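装配台规矩图集：从仿真到上机的一套做法

图集 / 工作现场 / 六月更新

大家好！我们是 Bridus 的装配小组，平时做的事情很窄：让机械臂把零件插进该插的地方。窄归窄，里头的规矩可真不少。去年我们把散落在聊天记录、白板角落和各人脑子里的约定收拢成一份内部规范，名字叫 Gula，目前是第 3 版，一共 34 条。整理的时候越写越来劲，干脆挑了和插接任务有关的几条，放到网上给同行看看。

先说清楚范围。Gula 管的是单臂工位上的小件装配，零件单手拿得动，台面固定，操作人员在程序运行时不进入工作区。协作工位、移动底盘和双臂配合另有一套写法，由 Trullico 那边的同事在维护，这里就不展开了。安全方面的法规和国家标准当然排在最前面，Gula 只是在它们底下补一些手艺活层面的约定，碰上冲突，一律以法规和标准为准。

编号的规则也顺便交代一句：G 开头的是几何与坐标，S 开头的是仿真，R 开头的是实机，L 开头的是记录。条文后面带星号的，评审时必须逐字核对；不带星号的可以说明理由后放宽，理由写进任务单。

G-02 坐标系先行（带星号）
任务单第一页写基座坐标系、台面坐标系和工具坐标系，三者之间的变换要有出处：量的、算的，还是从图纸上抄的。抄来的数，上机前必须复测。我们最早吃的亏几乎全在这一条上，所以它的星号是全组一致同意加的。

G-05 命名
零件的名字、仿真里的节点名、任务单里的名字，三处一字不差。大小写也算！听着琐碎，可是谁要是在日志里追过一个一会儿叫 panel_a、一会儿叫 PanelA 的零件，就会懂我们为什么这么较真。

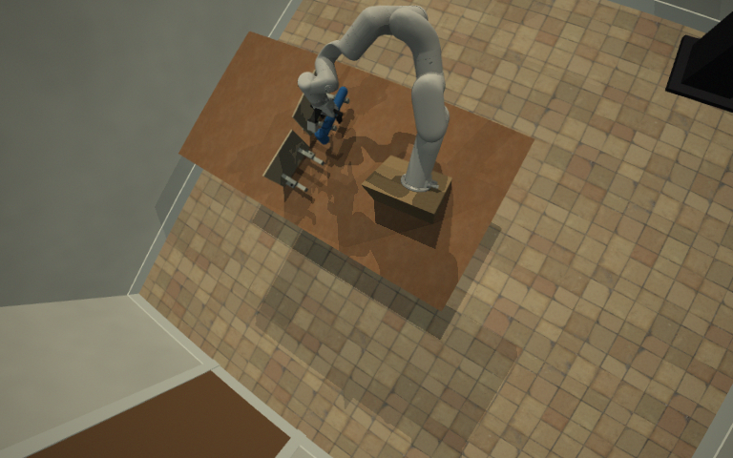 S-01 仿真场景审查
每个插接任务在拿到实机时段之前，都要先过一遍场景审查，由没有参与建模的同事来做。审查人打开场景，先看基座：底座法兰和台座之间有没有悬空或者穿插，台座和桌面是不是真的贴住。接着看工件，像这种竖着的深灰色薄板，板面朝哪边、两根银色短销从板上朝哪个方向伸出来，都要和任务单上的草图对得上。两根销是平行的，草图上就得标出平行度的要求，光写一句“位置见模型”会被退回来。夹爪的两根蓝色手指也在审查之列，指垫的长度和张开方向按工具卡核对。最后看影子，这是我个人最喜欢的一招：手臂、薄板、销子的影子落在桌面上，有没有接触，影子往往比物体本身更早露馅。

S-03 碰撞体单独看
外观模型好看不等于碰撞体是对的。审查时把外观关掉，只留碰撞体，再从头到尾播放一次轨迹。细长件要特别留神，有些工具在导入时会自动把细杆简化成一个大包围盒，结果夹爪离得老远就“撞”上了。我们的约定是：凡是要参与插接的面，碰撞体手工建；不参与的，随便它自动生成。

S-06 随机化要有边界（带星号）
工件位置、光照、摩擦系数都可以随机，非常欢迎随机！但每一项都要写上下限，还要写这个上下限是怎么来的。位置偏差取自治具的实测重复精度，摩擦系数取自材料试片，查不到出处的，先按评审会上定的保守值走。每个任务固定跑 25 个随机种子，种子列表跟着任务单一起存档，谁重跑都应该得到同样的场景。

S-07 失败也要交
25 次里失败的那些，录像和接触力曲线一并提交，排在成功的前面。评审从失败看起，这个顺序是 A-yeong Kong 提的，刚开始大家有点不习惯，现在谁都不想改回去了。看几条失败的曲线，比看一整排漂亮的成功录像学到的东西多太多。

R-01 首次上机走空程
实机第一次运行，夹爪里不放零件，台面上不放工件，速度限制在任务速度的 9%。操作者手放在急停上，另一位同事盯着轨迹，口头报每个路径点的名字。两个人都点头，才进入下一步。少一个人，这一步就顺延。

R-02 先放工件，后放零件
空程通过以后，先把工件固定好，再走一遍空夹爪。这一遍看的是间隙：手指、手腕、线缆离工件最近的地方在哪里，和仿真里算出来的最近点是不是同一个位置。位置不同就停下来查，哪怕间隙数值是够的。

R-04 接触力上限写在控制器里（带星号）
力的上限要设在控制器一侧，上层脚本里再设一遍也可以，但不能只设在脚本里。插接类任务还要多写一项：侧向力的上限。卡住的时候，轴向力常常看着还正常，侧向已经顶上去了。我们专门给这一条做了一张贴纸，贴在每个工位的示教器背面，颜色很醒目，我很喜欢。

R-07 手指垫片的更换
指垫属于消耗件，和螺丝批头一样对待。每次换班检查一遍表面，有划痕、发亮、边缘翻起就换，换下来的写上日期放进回收盒。更换之后重新标定工具中心点，标定结果记到工具卡上。别省这一步！新垫片和旧垫片厚度差一点点，插销的时候马上就能感觉到。

L-01 任务单跟着版本走
任务单、场景文件、控制程序用同一个版本号，改其中一个，三个一起升。我们用的是 Woo，一个自己写的小工具，提交时会比对三处的版本号，不一致就拒收。它的报错信息写得很凶，新同事第一次看到都会愣一下，习惯了还挺亲切的。

L-03 偏离记录
任何时候没有按条文做，都可以，但要写一行偏离记录：哪一条、怎么偏的、谁同意的、什么时候恢复。一行就够，不用写成检讨。每个季度我们把偏离记录翻出来看，同一条被反复偏离，多半说明条文本身该改了。S-03 和 R-07 现在的样子，都是这么改出来的。

关于使用
条文欢迎拿去改成适合自己工位的版本，编号可以保留，也可以重排。如果改了带星号的条目，麻烦在文件开头注明一声，免得别人拿着两份 Gula 对不上号。正在起草的下一批是视觉标定和治具验收，治具那部分吵得最热闹，光是定位销的磨损该怎么判就来回改了好几稿。有做同类装配的朋友，特别想听听你们的上下限是怎么定的，留言区开着，我每天下午都会去看！

Bridus 装配小组
条文维护：A-yeong Kong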